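Naqvi Fund small grants
Interim report, school clothing bank, Hardale
February 22, 2026
Prepared by Llinos Prydderch, project lead

The grant of $2,990 was received at the start of the school year and is meant to cover storage, laundry and replacement stock through the end of May. This report covers the first half of that period.

Spending to date is on plan except for laundry. We budgeted for one load a day at the Nuson laundromat on Masov Street and have needed two on most days after a school break, when families clear out closets and drop everything off at once. We moved $300 from the shelving line to cover this. The shelving came in cheaper than quoted, so nothing had to be dropped.

We have given out 991 items so far. Pants and polo shirts go fastest, and elementary sizes run out before anything else. Winter coats were slow until the first cold week and then went in a few days. We still have more adult-size sweatshirts than we can place and have offered the extras to the high school.

Sorting takes longer than we planned for. Each item is checked for stains, missing buttons and worn seams before it goes on the shelf, and anything that needs a repair goes in a separate bin. We wrote a one-page checking guide in the fall so that new helpers all work to the same standard - it has cut down on items coming back. 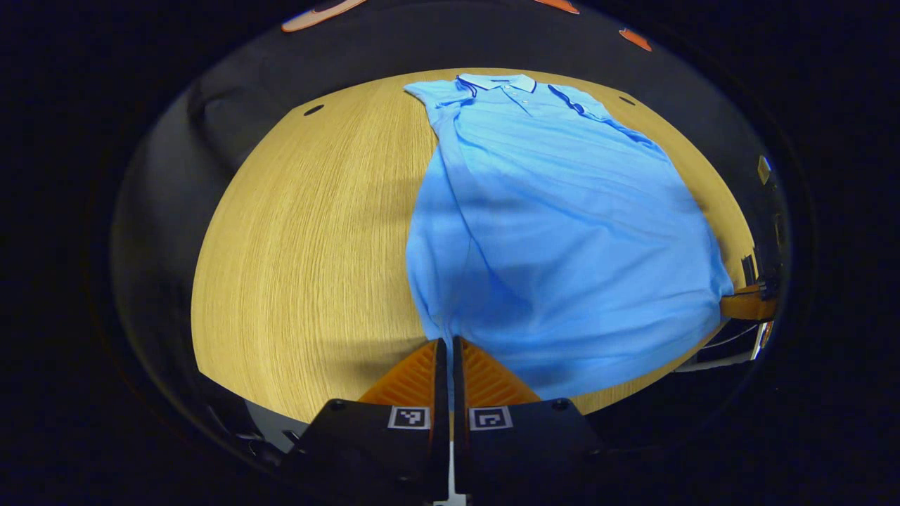

Light blue polo shirt with navy trim, laid out on a table.

Referrals come mostly from school counselors. In all, 31 families have used the service more than once, usually after a growth spurt or a change of school. Two counselors asked if we could deliver to the school office for parents who work during our open hours. We tried this at one elementary school in January and plan to add a second.

The main problem is space. Our room is shared with the after-school program and we lose access to it from three o'clock on. The district has offered a storage closet near the gym, but it has no heat and one of the walls is damp. We have asked for a repair date and do not have one yet.

Before the final report we plan to:
- restock elementary sizes, using the replacement stock line
- start the second school delivery
- settle the storage question with the district

We are not asking for a change to the grant total. If laundry stays at the current level, we may ask to move a further small amount between lines in the spring. Receipts are attached in date order.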